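Plemach Opens Winter Clothing Exchange in Hotunport

Residents can trade, donate or pick up used clothes at no charge through the end of December

HOTUNPORT – November 20, 2025 – Plemach, the regional textile reuse company, today opened its winter clothing exchange at 138 Swanson Street in Hotunport. The exchange takes in clean, wearable clothes from residents and makes them available to anyone who needs them. There is no fee and no proof of income is required.

The opening follows a shorter run last winter in Nodov, where residents brought in 1521 items over the season. Of those, 1046 went to new owners before the site closed. Most of the remainder was passed on to partner thrift stores, and clothes too worn to wear were cut down for wiping cloths.

"Nodov taught us that people bring summer clothes in winter, and that we need more hanging space than we think," said Marlies Plattner, director of community programs at Plemach. "Hotunport has twice the floor area and a separate room for children's sizes. We expect to fill both."
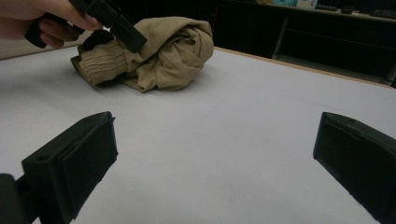 Sorting is the slowest part of the work. Clothes arrive in bags, and each piece has to be opened out and checked before it can be given a size and a season. Ribbed cuffs like the one on the beige garment shown are checked for stretch and loose threads, as are collars and waistbands. Zippers are run up and down twice. A piece with a missing button or a split seam goes to the mending shelf, and one with a stain goes back to the laundry room for a second wash. Staff at Nodov found that a short, fixed set of checks kept the shelves in better order than leaving each decision to whoever was on shift.

The exchange accepts coats, sweaters, long pants, shirts, hats, scarves and gloves in all sizes. Shoes and boots are accepted if they come in pairs and have sound soles. It cannot take underwear, pillows, car seats or anything damp. Residents may leave up to three bags per visit and do not have to leave anything in order to take something home.

Household linens were not part of the Nodov season. They have been added in Hotunport at the request of local residents and will be kept in a separate section near the back door. Towels, sheets and tablecloths should be washed and folded before drop-off.
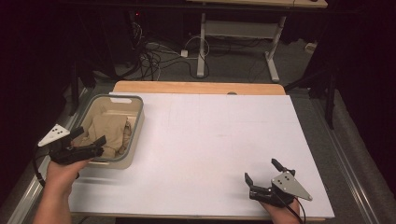
A piece of tan cloth in a beige plastic basket.

Plemach has leased the Swanson Street building for 49 weeks. After the winter season ends, the space will be used for repair classes and for storing clothes until the following fall. The first class will cover hemming and patching – later ones will be set according to interest. A sign-up sheet is at the front desk.

"We get asked whether we will sell any of it," Plattner said. "We won't. What comes in over the counter goes out over the counter for free, and what we can't use goes to a thrift store that can."

The exchange is open in the afternoon and early evening, with current hours posted on the door. Parking is behind the building, and the side entrance has a ramp. Large donations from schools, hotels or employers should be arranged ahead of time with the front desk so that a delivery slot can be set aside.

About Plemach

Plemach collects, sorts and redistributes used textiles in Hotunport, Nodov and nearby towns. The company also runs mending workshops and supplies wiping cloths to local repair shops.

Media contact:
Marlies Plattner
Director of Community Programs, Plemach
138 Swanson Street, Hotunport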